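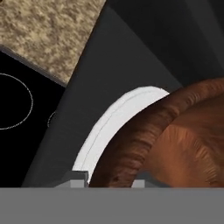 **Demonstration gathering in simulated kitchens** is a way of collecting examples for a learning system that controls a robot arm. A person guides the arm through a household task inside a computer-rendered kitchen, and the software saves what the cameras show together with the commands that the person gave. Each saved attempt is called an *episode* or a *demonstration*. A control program, usually called a policy, is later trained to produce similar commands when it is given similar views.

The method belongs to the wider field of imitation learning. It differs from reinforcement learning, in which the program tries actions by itself and receives a score.

## Setting

A simulated kitchen is built from parts that can be exchanged: cabinets, counters, appliances, floors and small objects. The same task can therefore be repeated in rooms of different color and layout. The Szalai kitchen set, for instance, has 85 layouts, and each of them may be combined with several surface styles.
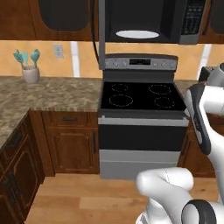 *A simulated kitchen with an electric range and an over-the-range microwave. Parts of the robot arm are at the right and bottom.*

Most collections save more than one view of the same moment. One camera is fixed to the arm near the gripper, and the others look at the work area from the side or from behind. The close view is useful for grasping, but it can be mostly filled by a single object. The wider views keep the position of the arm in relation to the furniture.

## Procedure

The operator uses a hand controller or a six-axis mouse. At the beginning of an episode the objects are placed by the software, within limits written in the task file, and a short instruction is shown, such as "take the bowl to the microwave." The operator then moves the arm until the goal condition is met or the time runs out. In the Fodalus project, the commands were saved 15 times per second.

Tasks with containers are considered difficult for beginners. A bowl is held by its rim, and the contents move freely — a small tilt of the wrist can be enough to lose them. Drita Begović, who prepared the operator guide for Fodalus, recommended to turn the wrist slowly and to correct the height before the angle.
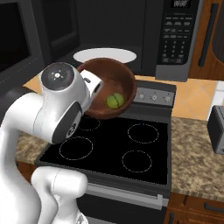 *Gripper holding a tilted brown bowl with a small green fruit inside. The microwave door is open.*

## Selection of episodes

Not every episode is kept. Common reasons for removal are a dropped object, a long pause, and contact between objects that the physics engine did not resolve well. The first release of Storkel contained 2679 episodes after this selection, gathered by 21 operators. Some groups keep the failed attempts in a separate folder, for training a program that recognizes failure.

## Limits

Simulated friction and weight are only near to the real values, and a policy trained on such episodes alone often performs worse on a physical arm. The Bulter format, which stores the state of the simulator at every step, makes it possible to render old episodes again with new lighting or textures. This helps with the visual difference, but has no effect on the difference in contact forces.

## See also

- Imitation learning
- Teleoperation
- Domain randomization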